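4. What changed at the sorting tables

4.1 The work before the arms

Dostemport handles returned and unclaimed goods for several retailers and a parcel carrier. Mixed small items arrive in crates at its Masadar depot and are emptied on to tables, where a sorter decides what each item is, whether it can be sold again and where it goes next. Most of what lands on the tables is household stuff: bottles, marker pens, small boxed goods, clocks, rolls of tape. Items that leak or have no value go in the bin. The rest go into trays behind the sorter.

Until the spring before our study all of this was done by hand, by teams of four to a table. The sorters we spoke to described the job as dull and sociable. They stood opposite each other and talked while they worked. Disagreements about an item were settled across the table, often without the item being put down. New starters were placed between two experienced people and picked up the grading rules by listening.

Management set a target of 300 items per person per shift. The target was known to everyone and discussed very little, as a team would even out its own numbers. A sorter with a bad back took the light crates, and someone else took the awkward ones. None of this was written down in the depot's job descriptions, which we read before we went on site.

4.2 The work with the arms

The arms were supplied by Schwerdtfeger and run on a control program called Kudura. Each converted table has two arms and one sorter, known on site as a minder. The minder starts a batch, watches it, and steps in when Kudura stops and asks for help. A stop can come when an item has been dropped, when the gripper closes on nothing, or when the program can't decide between two grades. The minder then clears the fault by hand or moves the arm with a hand controller, and records the reason from a list on a screen.

Minders also have a view from a small camera at the gripper. This was included by Schwerdtfeger for fault finding, and the depot had no plan to use it in daily work. By the time of our visits most minders kept it open all the time. They said it was the only way to see what the fingers were about to close on. Clear drinks bottles came up again and again in these conversations. A bottle on its side rolls when touched, and two lying against each other can move together when only one is wanted. Figure 1 gives this view with both kinds of trouble close at hand: two bottles on their sides, one slightly overlapping the other, and a third at a steep tilt, part of it hidden behind a finger of the gripper.

One minder told us she had stopped looking at the table for long stretches.

"I look at the screen, and then I look up and I've forgotten which side is which. It's close in, you see, so you get to know the bottle but you lose the table."

Others moved between the two views without trouble. The difference did not seem to follow age or time in the job, though with a group this small we would not lean on that.

Figure 1. Gripper view at a converted table: bottles, a clock tipped on its back and the base of a bin.

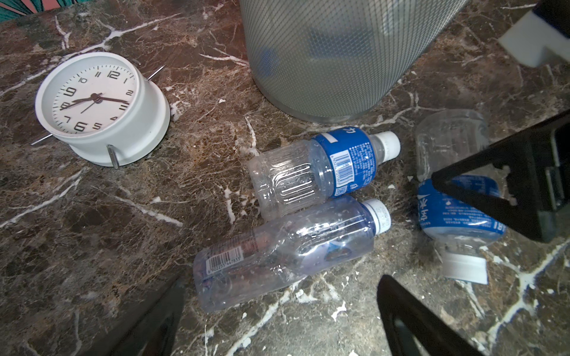

4.3 Where the skill went

In our first interviews managers said that the arms had taken over the handling and left the judgement to people. The minders did not describe it that way. They said they made fewer grading decisions than before, as Kudura graded most items itself and passed on only the doubtful ones. What they did much more of was a kind of judgement that had not existed in the old job. They had to guess what the arm would do next, and decide whether to let it.

This guessing took time to learn. Kudura shows a percentage beside each item on the screen, meant to tell the minder how sure it is. Minders in their first weeks relied on this number. Those who had been on the tables longer paid more attention to how the arm approached. A slow approach with a small correction near the end was taken as a good sign, and a quick straight one towards a bottle was not. Several minders had a hand near the pause button before the screen showed any warning.

The depot logs do not record this work. If a minder pauses the table, straightens an item and starts it again, the log shows a pause with the reason "operator". Over one month the log for a single table held 130 such pauses. The team leader first read them as a sign that the minder was nervous of the equipment. When we sat with her for two shifts, nearly every pause we saw came just before a likely drop, and she could say beforehand what she expected to go wrong. Her table also had the fewest recorded faults. Until then the two facts had been kept in separate reports, one for staff and one for equipment.

Figure 2. A converted table with both arms over a mixed batch.

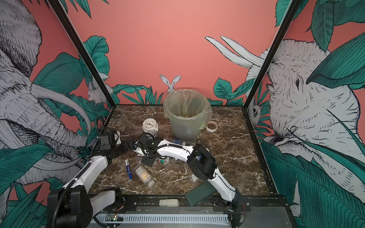
Where a person stands matters more at these tables than the depot had allowed for. The original plan put the minder's stool at the side, next to the screen, and the floor was marked out to suit. Within a month most stools had been moved to the front. Minders gave the same reason in different words: the arms get in the way of the eye. In Figure 2 the right arm's forearm reaches leftward across the middle of the table, and a small clear bottle with a blue label sits partly beneath it. An item in that position may be plain to a person on one side and hard to make out from another. Minders dealt with this by leaning, standing up or walking round. A few did so all day, and two said their necks ached more than they had in the old job, even though they now lifted far less.

The change of position brought another effect. At the front of the table a minder has her back to the aisle and to the next table. The old arrangement had people facing each other, and a good deal of the talk we were told about depended on it. Minders now spoke mostly at breaks. When a doubtful item came up they tended to decide alone, and the depot's own spot checks found that grading of clocks and opened medicine packets had begun to differ from one table to the next. A sorter with nine years at the depot put it down to the seating. "We used to argue about a clock for a minute and then we'd all do clocks the same way for a year."

4.4 Targets and pay

Each converted table was given a target of 1000 items per shift. The figure came from tests Schwerdtfeger had run with its own batches and was carried over into the depot's planning before the first crate was emptied. In practice the rate depended heavily on what was in the crates. Boxed goods went through fast. A crate heavy with bottles could bring a table to a near standstill, and the minder had no say over which crates arrived.

The hand tables kept their target of 300 per person. This made the two kinds of work difficult to compare, and both groups thought they had the worse deal. Hand sorters felt they were doing the awkward crates that the arms could not manage. Minders felt they were answerable for a number they could not reach by working harder. "If I go faster it makes no odds," one said. "It goes at the speed it goes."

Pay was the same for both roles when we began. Dostemport later brought in a small allowance for minders, linked to finishing a two-day course. The course covers starting and stopping the table, safe clearing of faults and use of the hand controller. It does not cover reading the arm's approach, which minders said was the main thing they had learnt. At the time of writing new minders picked this up by sitting beside someone for a shift or two, where the rota allowed it. On nights it usually did not.

4.5 Changes made during the study

We reported back to the depot twice while fieldwork was going on, so some of what we describe was already shifting. After the first report the reason "operator" was split into three on the fault screen, one of them being "stopped before drop". Use of the new reasons was uneven. Some minders chose whichever was at the top of the list, and said so.

After the second report, pairs of converted tables were turned so that minders working at the front would face each other over a narrow gap. This cost floor space and was done for only half of the tables. We visited once after the move, on a Monday, which is the heaviest day for incoming crates. There was more talk at the turned tables, a fair part of it about items. A minder at one of them held up a clock for the person opposite to look at, got a nod, and put it in the resale tray.

The depot has asked for a longer period before it judges whether grading has come closer together again. Our own access ended in August, so we have no later spot-check results to set beside those reported in 4.3.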